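Speaker notes – Collecting household demonstrations, Tondedton site

Slide 1. Title. Skip the project history, the Drotitz group covered it before the break. Say only that Kozma is the collection effort and Pekon is the policy trained on it.

Slide 2. Numbers. 951 episodes recorded through July, 345 of them bedroom pickup. The rest are kitchen and hallway and are not part of this talk. Median bedroom episode is 19 seconds. Mention that length is measured from first motion to release, so idle time at the start is trimmed.

Slide 3. Task definition. One item on the bed, one container on the floor. The instruction text is fixed: "put the clothing in the basket." Item pose is reset by hand before each episode. Operators drop the item from chest height and do not arrange it – arranged items gave us grasps that failed on anything bunched.

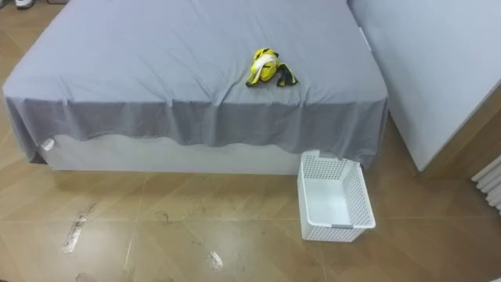
Slide 4. Bedroom pickup, start state: yellow-and-black item on the sheet, empty basket on the floor.

Point at the basket first. The far rim nearly touches the hem of the hanging sheet. White rim near a white bed base is a hard case for the depth estimate, and early checkpoints released short. We kept these layouts in the set and added more of them.

Then the floor. Glossy tile, broad reflections, scuff marks. We do not clean up the floor between sessions or mask it in the data. Pekon has to ignore it.

Slide 5. Variation. Basket position changes every 5 episodes, item changes every session. Sheet is left as it falls. Lighting is whatever the room has. If asked about synthetic augmentation: color jitter and small crops only, no background replacement.

Slide 6. Rejection rules. Drop an episode if the operator regrasps more than twice, if the basket tips, or if the camera stream loses sync. Roughly one in eight goes. Failed grasps followed by a clean recovery stay in, labeled as recovery.

Slide 7. Open issues. Black straps against dark upholstery. Two items tangled together. Containers with lids. Leave this slide up for questions.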